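HENDOLBRIDGE - Dolon says its new navy-blue storage box will "change the way families pack". It's a box. It folds flat, it has a lid, and from October the Abeysekara store on Plarkthorpe Road will sell it for $27.

The launch drew 13 people, by organiser Sumaiya Weerasinghe's own tally, and a fair few of them worked there. Weerasinghe told the room the range had been tested in 300 homes. Asked which homes, and who did the testing, she said a summary would be released later.

Karthik Cassim, who runs a removals business in town, wasn't sold. "I've got 103 boxes in the shed that cost me next to nothing," he said. "They hold plates. What does this one hold, better plates?"

Dolon's claim that the panels keep their shape after years of folding is harder to check, as the product has been on sale nowhere.

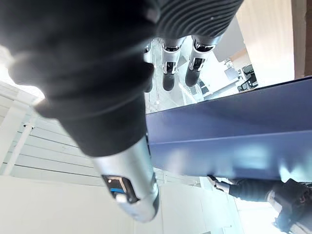
Anwara Bhattacharjee bought two on pre-order for her daughter's move and says she likes the colour. She'll decide about the rest once they've been up and down a flight of stairs.

Dolon would not say what happens if a hinge goes in the second year. The printed warranty covers the first.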